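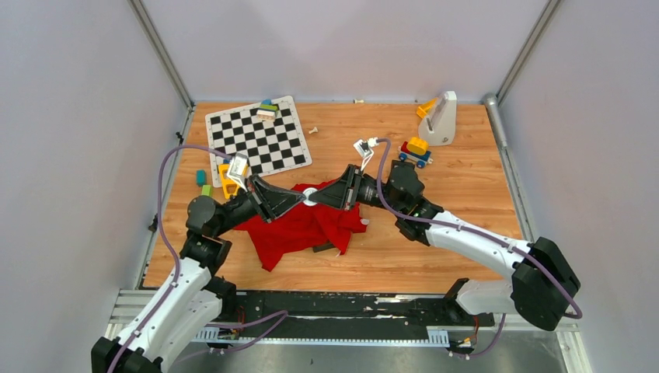 Red cloth on the wooden table.

Vidanberg sells its Teltov ring mat as a home practice surface for wrestlers, and I have had one on the floor of my garage since October. I coach a small group of beginners with Upendo Kimaro, and we wanted something for bumps and rolls on the nights we can't get ring time.

The mat comes as 3 folding panels that join with hook-and-loop strips along the long sides. Setup takes a few minutes. The strips hold well for front rolls and flat back bumps. They don't hold as well for running drills, and by the end of an hour we usually have a gap wide enough to catch a toe. Kimaro runs a line of tape over the seams before each session now, and that has mostly fixed it.

Padding is the strong point. The foam is firm and doesn't bottom out under a heavier wrestler taking a hip toss. It is still a mat on concrete, so it has none of the give you get from a sprung ring. I would not take a suplex on it, and the leaflet in the box says the same.

The cover wipes clean with soap and water. It was slippery for the first couple of weeks and better after that. One corner has started to lift where the panels fold, and I have glued it back twice.

Napaporn Thepsuriya, who trains with us and is a good deal lighter than I am, found the mat too stiff for kneeling work and wears pads when we do chain wrestling. She prefers the older Kaijage mat at her other gym. That one is softer, but it sinks when two people are standing on it.

I paid nearly 1000 dollars with shipping. The larger version is listed at 2000, and I can't see the point of it for a garage. Shipping was slow and one panel came with a torn handle. Vidanberg sent a new one without an argument.

For beginners learning to fall, the Teltov does the job. If your group mostly drills running spots, look for something with a one-piece cover.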